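Porncombe Engineering Course Pages
Home Syllabus Handouts Lab Hours Contact
Search this site Go

Handout 6: Comparing Two Grippers in Simulation

Read this before the Monday lab. Bring the table from Handout 5 with your joint limits filled in. You will need it in Part 3.

1. What we are comparing

The lab has models of two parallel-jaw grippers, the Dornis and the Salehi. Both open and close along one line. Both mount on the same wrist flange, so the arm model does not change between runs. They differ in finger length, jaw opening and how the fingers are driven.

The Dornis opens to 90 mm. The Salehi opens to 22 mm less than that. A wide jaw lets you be sloppy about where you place the wrist before you close. It also takes up more room on the way in, and that matters in bins and near walls. The shorter stroke closes sooner at the same finger speed, which helps when you have to repeat a cycle many times.

Do not decide which one is better before you run anything. Last term several groups wrote their conclusion first and then had trouble explaining their own numbers.

2. Terms used in this handout

Stroke: the full distance the jaws travel between open and closed.

Approach: the straight move from the pre-grasp pose to the grasp pose. Fingers are open for the whole approach.

Clearance: the smallest distance between any part of the gripper and any part of the surroundings during the approach. The object being picked does not count.

Wrist camera: a camera fixed to the last link of the arm. It moves with the gripper, so the gripper stays in the same place in the view while everything else shifts.

Occlusion: the part of the camera view blocked by the gripper itself.

3. Setting up the runs

Each group does 12 runs, 6 with each gripper. Use the same start poses for both. The poses are in the Tradosine folder on the lab drive, in a plain text list. Load them in order.

For every run, record the following:

- gripper model
- start pose number
- clearance on approach, in mm
- time from the start of the approach to jaws closed
- whether the object stayed in the jaws after the lift
- occlusion, using the method in Part 4

If the simulator reports a contact between the gripper and a wall, write "contact" in the clearance column and stop the run there. A contact run still counts as a run. Do not repeat it to get a nicer result.

Leave friction at the default. Changing it for one gripper and not the other makes the comparison useless, and it is hard to spot afterward.

4. Checking the wrist camera view

Before you move the arm, open the jaws and save one view from the wrist camera. Look at how much of the view the gripper covers and what you can still see between the fingers. The gap between the fingers is where the object should end up just before you close, so a view that shows very little there will make alignment difficult.

In the view printed with this section, the body takes up a wide band along the bottom and the fingers lean slightly inward as they rise. The only floor visible through the gap is a small tiled patch. Large plain areas like the gray one and the nearly black one give a feature tracker very little to work with. The tile joints are more useful, and so is the rough red-brown corner at the lower right.

To measure occlusion, lay the grid overlay on your saved view and count the squares that are more than half covered by the gripper. Divide by the total number of squares. Count the fingers and the body together. Have a second person count too, and use the average.

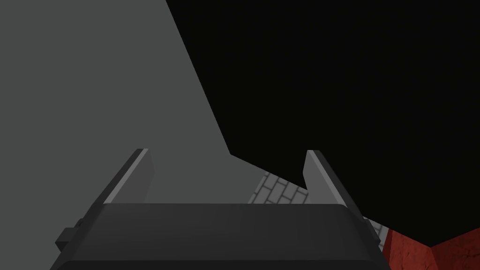

5. What to turn in

One page per group, plus the table. The page should answer these points in full sentences:

- Which gripper had the larger average clearance, and in which start poses did the order flip?
- Did the gripper with the shorter cycle time also drop the object more often?
- How did occlusion compare, and would moving the camera change that?
- Which gripper would you pick for a narrow bin, and which run supports your choice?

Give units in every column heading. Tables without units will be handed back.

6. Common mistakes

Measuring clearance from the fingertips only. The body is wider than people expect, and so are parts mounted on its side.

Starting the timer at the pre-grasp pose in one run and at the home pose in another.

Saving the camera view with the jaws partly closed. Check the jaw readout first.

Next handout: force limits and soft objects.

Previous Next Back to Handouts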